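Open afternoon at the Grudstead workshop

If you missed the open afternoon at the Grudstead workshop in December, I'm sorry for you, because it was a treat! We had 184 visitors through the door between lunch and closing, which is a lot of wet coats for one hallway, and the demonstration room was full from the first session to the last.

Rami Jaber ran the robot table. He has been working on cloth handling for two years now and he loves it the way other people love sailing. Cups and boxes are easy to plan for, he told the first group, since they keep their shape while you pick them up. A towel changes shape the moment you touch it. The arm has to take hold, lift, see what the fabric has done, and then decide where to go next. I had never given my own laundry that much thought, and I've been folding it for forty years.

The towel sessions were the ones people stayed for. The arm goes slowly (slower than I expected, and much quieter) and you find yourself leaning in and holding your breath while the cloth swings. There was a very loud cheer from a family from Putholm at the end of the 3 o'clock session, and Rami took a bow on the arm's behalf.

Aoife Ní Mhurchú took the questions, and there were plenty. Why put other things out on the table at all? She explained that a bare table teaches you very little, so they set out small items of different shapes and colors and change them between sessions. Does it ever drop the towel? Yes, often, and she was cheerful about it. The team had logged 297 tries on towels before the open afternoon, and she says the bad ones get watched more closely than the good ones. A boy of maybe six wanted to know if it could do socks. It can't yet. He was disappointed, and so was I. 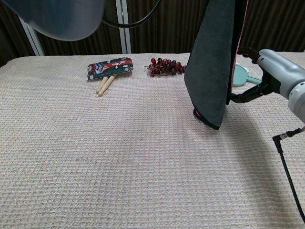
The gripper with the gray towel at the demonstration table. Grapes and drumsticks are at the back.

I also want to mention the corner by the window, where you could work a spare gripper by hand with a lever and try to pick up a handkerchief. It took me 9 goes. My neighbor from Tretulthorpe did it on her second and has brought it up every time I've seen her.

The workshop plans to open its doors again in spring, with longer sessions and more chairs. Dates will go up on the board by the entrance and in this newsletter. If you'd like to bring a school group, please speak to Aoife first so she can keep a session free for you.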